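The gripper works. I am still not convinced

I said I wouldn't write about the gripper again until it had done something useful.

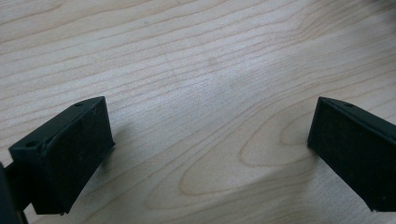
Well, it has picked things up, so I suppose that counts. Whether it was worth the evenings is another matter, and I've been going back and forth on it since the end of November.

For anyone who missed the earlier moaning, the plan was a hand-held gripper with a small camera behind the fingers. You squeeze the handle, the fingers close, the camera records what they see, and later you feed all of it to a cheap arm in the hope that the arm learns the job. The design I started from is called Wimine. The files are free, the write-up is cheerful, and the parts list leaves out the screws.

I'm building mine at the shared workshop, Cestimska, because my flat has one table and I eat off it. The workshop has decent benches, a printer that behaves if you leave the door shut, and a drawer of odd springs I've been raiding for weeks. It also has people who wander over and ask what it's for. I have not come up with a good answer. "Picking things up" gets you a look, as most of them are already holding something.

The fingers first, as that's where the time went. I'm on version five. The first lot were too thin and bowed outwards as soon as you gripped anything heavier than a box of matches. Versions two and three were the same mistake with more plastic on it. Four was fine until I dropped it. Five is chunky and a bit ugly, and I've stopped apologising for that. Big blocky fingers are easy to screw on and easy to swap, and the arm doesn't care how they look.

I went with black all over. The Wimine notes say a dark finger is easier to pick out against a pale bench, and they're right about that, though they don't mention what happens when you try to pick up a black cable. I tried. On the recording you get one dark lump meeting another dark lump, and I couldn't tell you which frame was the one where I had hold of it. If I can't tell, I don't see how the software is going to.

Then the handle. The trigger linkage in the original design has a lot of slop in it. You can squeeze a fair way before either finger moves, and then they don't start together. I put a washer on each side of the pivot and the play mostly went. I then told the Wimine forum and was informed that a little slop is "natural compliance". I've been fixing bikes for long enough to know what a loose bearing is, whatever name you give it.

Now for the part that annoys me. The claim you see everywhere with this sort of build is that you need very few demonstrations. A handful of goes and away it trots. So I did 64, all the same job: pick up a wooden clothes peg, put it in a bowl. Same bench, same bowl, same evening light for most of them. Then I handed the lot to Soylu, the training program everyone recommends, and left it running overnight on a computer that now sounds like a hairdryer.

Out of those 64, Soylu threw away 27. No explanation, only a line in the log saying they were "not usable". I went back and watched every one of them. A few were plainly bad, where I'd had my thumb over the lens or knocked the bowl. The rest looked the same as the ones it kept. I asked on the forum and was told to record more. How many more? The answer was 1,000. So that's the handful, then.

I did run the result on the arm. It's a secondhand Rirnosard with a wobbly elbow, bought from a man who seemed very pleased to see it go. I gave it ten pegs, one at a time. It got 2 into the bowl. On several of the others it closed its fingers very neatly on nothing, carried the nothing across, and let go of it over the bowl with great care. The movement was lovely. I would have been impressed if I'd been stood far enough away.

I don't want to be unfair about this. Two pegs is more than I had in October. The arm was clearly doing something it had got from my hand, right down to a small pause before the lift that I hadn't known I did. I found that a bit eerie and watched it a few more times than I needed to. I can see why people get carried away at this stage and start writing posts with the word "revolution" in them.

But I've also got a fair idea of what would happen if I moved the bowl. Or used a different peg, or turned the bench lamp off. I did all my recordings in one spot because that's where the socket is, and I'd bet good money that half of what the arm has learned is the look of that bit of bench. The cheerful write-ups never seem to move the bowl. I'd like to see a video where someone comes in halfway through and moves the bowl.

So that's the next job. I'm going to record another batch in different spots, with the lamp on and off, and be stricter about my thumb. I'm also going to print a set of fingers in some other colour. There's half a reel of orange at the workshop that has been sitting there since the summer, and if it's too damp to print I'll grumble about that as well.

The finger screws keep working loose too, by the way. If you're building one, put thread lock on them, only a dab, and not on the pivot. I did the pivot and it took me most of an evening to get it apart.

I'll post the new numbers when I have them, good or bad. The files for the fat fingers are on my downloads page. They fit the standard Wimine bracket, or they fit mine after a bit of filing.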